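Dish rack

A dish rack, known in many homes as a draining rack or plate rack, is an open frame in which washed crockery is left to stand until the water has run off it. It is among the humblest pieces of kitchen equipment and one of the most used, and there can be few households that have never owned one, even those where a dishwasher does most of the work and the rack only comes out for the good glasses and the odd saucepan.

Construction

Most racks are made of metal wire, plain or coated, though wooden and plastic ones are easy enough to find. The wire is bent into a shallow basket with a raised rim, and the floor is a row of parallel wires set far enough apart for drips to fall through. Plates are kept upright by a divider, which may run the whole length of the basket or may be a small separate piece that can be moved to wherever it is wanted. Cutlery usually has a pot of its own, hooked over the side.

Drip trays

Older racks stood directly on a sloping wooden or enamelled draining board and needed no tray at all. A rack meant for a table or a flat worktop has one underneath, and it wants emptying and wiping rather more often than most of us manage. Some trays have a spout at one end, so that the water can be led back into the sink. In hard water districts a chalky film builds up in the corners, and a soak in warm water with a splash of vinegar will generally shift it.

Regional forms

In the villages near Kistudbridge the rack was traditionally fixed to the wall above the sink, and was called a villow after the hamlet of Villow, where a family workshop turned them out in ash and beech. Each had 2 rails and was sold by the length. The Jemum household collection, which holds 2686 pieces of kitchenware in all, has 167 racks of different kinds and puts a selection on show every July. Among them are several of the folding sort made by Shehu, long a favourite with caravanners and anybody else short of room.

Loading

Plates drain best standing on edge and leaning a little, with the largest at the back. Air needs to reach both faces, so a gap between one plate and the next is a great help, although in a busy kitchen they very often end up resting against each other and simply take longer to dry. Bowls are tipped forward, and cups go upside down along the side.

Coloured plastic plates leaning together at the back of a black wire rack, with a small upright divider in front of them.
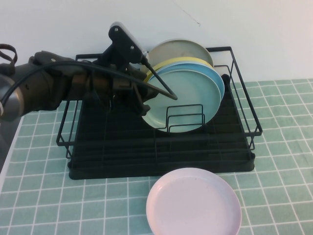
Care and storage

Coated wire lasts well until the coating chips, after which rust creeps in at the joints. A rack that is dried before being put away in a cupboard will give many years of service.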